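How to Enter Your Kid's Team in a Weekend Soccer Tournament

Posted 15 September 2022 in Club Life
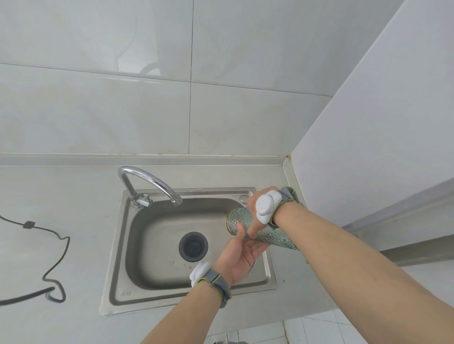 Tomoyo Hirose wrote in after the last column to say that her Gillbridge under-tens paid for a tournament in full before anyone read the age rules, and could I please tell people to start with the age rules. Fine. Start with the age rules.

Step 1. Check the cutoff date

Leagues and tournaments don't always count birthdays the same way. A player who is an under-ten on Friday night can be an under-eleven by Saturday breakfast, without having grown at all. Find the cutoff on the tournament's own page, then go down your roster one birthday at a time. Do this before you tell the kids. Once you have told the kids, you are going.

Step 2. Read the format

You want the number of guaranteed games, the length of a half, the size of the field and the roster limit. Three guaranteed games is a decent weekend. Two is a long drive. The Ocampo Cup, which we enter every March, plays short halves on small fields and allows unlimited substitutions, and that suits a team whose midfield gets distracted by dogs.

Look for the tiebreakers too. They're usually at the bottom, under the parking map. Some tournaments cap the goal difference per game, so there's nothing to be gained by running up the score on a team that is already crying.

Step 3. Pick the right bracket

Most entry forms ask you to rate your own team. Coaches lie here in both directions. Write down your last 6 results, including the one you'd like to forget, and send them with the form. If you lost most of them, ask for the lower bracket. The organizers at Marken once moved us down without being asked, and I have decided to take it as a kindness.

Step 4. Get the paperwork together

You'll generally need:

Player cards or proof of age
A signed medical release for every player
Your league's permission to travel, if it wants one
Guest player forms, if you're borrowing a goalkeeper

Put paper copies in a folder. The check-in table will be in a field, and the field will have almost no signal. Bring a second pen for the coach behind you.

Step 5. Work out the real cost

The entry fee is the small number. Add the referee fees, parking, hotel and whatever it is that ten-year-olds eat between games. Our last trip to Gurnusier came to 3,000 dollars for the whole team, and the trophy was the size of an egg cup. Collect the money before you book anything. Parents are generous people in the weeks before a tournament and hard to find afterward.

Step 6. Send one message

One message, with the field number, arrival time, both jersey colors and the rain policy. Put the arrival time first and make it half an hour earlier than you need. Skip the inspirational quote.

When the schedule changes, and it'll change on the night before, send the whole message again with the new times in it. A reply that says "see above, but 9:40" will put one family on the wrong side of town with the goalkeeper in the back seat.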